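The Workshop Arm: Questions I Keep Getting

5 min read

I've been building a robot arm setup in a shared workshop in Vekthorpe since April, and my inbox has filled up with the same questions over and over. So I finally sat down and answered them in one go (updated 2023-07-06, when I got the microwave routine going).

What is this thing for?

Kitchen chores, mostly. I want an arm that can open a door, get food out and put it on a table without me hovering over it. I call the project Skikitz, and no, the name doesn't mean anything. I just liked how it sounded.

What did it cost you?

$1,285 so far, and most of that was the arm, which I got secondhand. The wrist camera was $37. I'm not counting coffee!

Why is your table so plain?

I tried a wood-grain top first and my detection code went nuts over every knot. White is way easier, although shadows still fool it now and then, and so do specks. I wipe the table before a session and there's always something left on it anyway.
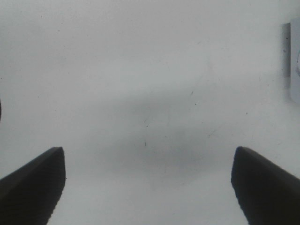 What the wrist camera sees, fingers open and nothing between them.

If you're picking a tabletop, go matte. Shiny ones throw glare right where you want to find an edge, and then you spend your evening fiddling with thresholds (ask me how I know).

Why a microwave, of all things?

It's a great test! The door swings through a big arc, there's a cavity to reach into, and the plate sits on a round glass turntable that can move when you bump it. My test meal is a sandwich on a pink plate. Pink against all that white is about the easiest thing in the world to pick out, so that's one problem I get to skip.

The front of the oven is harder. There's a label and two latch slots right beside the opening, and I keep the approach slow on that side so the gripper doesn't bang into the plastic.
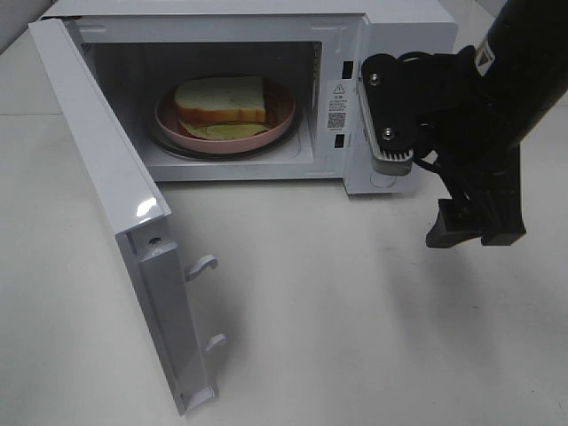
How do you keep it from wrecking stuff?

Speed limits first. I run it at 13 percent while I'm testing a new move and only bump that up after a bunch of clean runs. There's a stop button by my left hand too, and I've hit it plenty. I leave the microwave unplugged whenever I'm only practicing door moves. Please do that too.

Does it work every time?

Nope! Out of my last 80 tries at opening the door, roughly three quarters went fine. The rest were mostly bad grabs at the door edge. Dorota Pawłowska, who shares the bench with me, thinks I should pad the fingertips, and she's probably right, but I want to fix my camera calibration before I start gluing things on.

Where do you start each run?

Fingers wide open over bare table. I grab one picture from the wrist before anything moves and compare it with a saved one. If the table edge or the seam to the next table has shifted, I redo the calibration. It's boring and it has saved me a lot of grief.

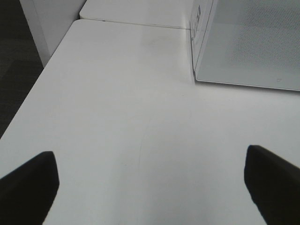

What software do you run?

Python scripts on an old desktop, plus a small motion planner I wrote and named Ghoneim. It's messy, and I'll share it once I've cleaned out the worst parts.

Can I come see it?

Sure, if you're nearby. Email me first so I can make sure the arm is in one piece that day.

Comments

Zoila Taipe: Have you tried pulling the door from the top corner? Mine behaved a lot better once I moved the grab point.

benchgoblin: 13 percent speed must take forever. Respect.

Sonurness: Would love a post on the calibration part. I'm stuck on exactly that with a much smaller arm.

Contact | © 2023 Skikitz | Back to top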